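Castia hand-held grippers, worth it for clothes and bedding?

Lieven Baert
I'm looking at the Castia kit, the pair of hand-held grippers you use to record folding and tidying for robot training. It's listed at 1,635 with the pads included. My plan is laundry on a bed, mostly knits, and I'm worried the fingertips will snag or just slide off. Has anybody used a pair on soft stuff?

Tomos Beddoe
I've had mine since February and I like them a lot! Ribbed knits are fine if you come in low and pinch an edge. Go straight down in the middle and you mostly get a wad of sheet along with it (ask me how I know).
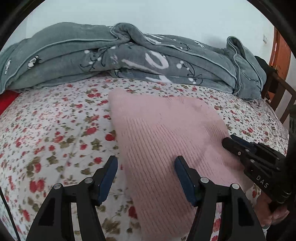

Thick blankets are harder, so I push those to the far side and work in front of them. My best day so far was 226 folds, and my wrists let me know about it on Monday. Get the spare pads too, mine started going smooth after over 2,000 grabs.

Grusilby
no idea about knits but Willems rents a set for 100 a week, try that first

Lieven Baert
Thanks both, I didn't know you could rent. I'll call Willems.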